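1/ Short thread on water hardness, limescale and why the dose printed on a descaler bottle is so often wrong for the house it ends up in. Mostly notes from a month of testing at home in February.

2/ Hardness is the amount of dissolved calcium and magnesium, normally given as mg/l of calcium carbonate. Suppliers may also quote German or Clark degrees. Check the unit first. Half the arguments I read about this are two people using different ones.

3/ One German degree is 17.8 mg/l. One Clark degree is 14.3 mg/l. A dishwasher set in the wrong one will still run, but the softener will regenerate too often or too seldom.

4/ My kitchen tap came out at 127 mg/l. That is moderate. The previous tenant had left the dishwasher on its highest setting, so it had been eating salt for no benefit.

5/ Test strips are fine for telling soft from hard. They are poor at anything finer, as each pad covers a wide band. A drop kit takes longer and gives a number you can use.

6/ With a drop kit: rinse the tube in the water being tested, fill to the line, add the indicator, then add the titrant one drop at a time and swirl after each. Stop when the colour has fully changed. Read it in daylight if possible.

7/ Yuzhen Feng asked whether a jug filter alters the result. Mine did, and by less each week. The cartridge exchanges calcium for hydrogen ions and its capacity is finite. I now change it by volume, using the meter log, and ignore the light on the lid.

8/ The meter log, for anyone keeping one: note the reading at the same time of day, say Monday at 8, and subtract. Mine started at 3,512 cubic metres. The last whole digit is plenty for a household.

9/ Kettles. Scale forms because heating drives off carbon dioxide and calcium carbonate comes out of solution. This is temporary hardness. Permanent hardness, mostly sulphates, stays dissolved and boiling does nothing for it.

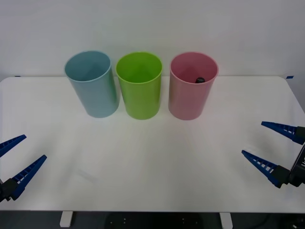 10/ Citric acid removes kettle scale well. I use 30 g per litre, in warm water, left for an hour. Do not boil it — hot citric acid with a lot of calcium can leave calcium citrate behind, and that is harder to shift than what you began with.

11/ Vinegar also works. It is slower and it smells. Never mix either one with bleach.

12/ Fuseini Aryee makes a fair point that scale in a kettle is mainly a nuisance, whereas scale on an immersion heater costs money and shortens its life. If you only have the patience for one job, check the cylinder thermostat. Above 60°C the deposit builds up much faster, but keep stored water at 60 for legionella.

13/ I retest every 3 months. Some suppliers blend sources and the figure moves with the season. Next reading is in May and I will add it below.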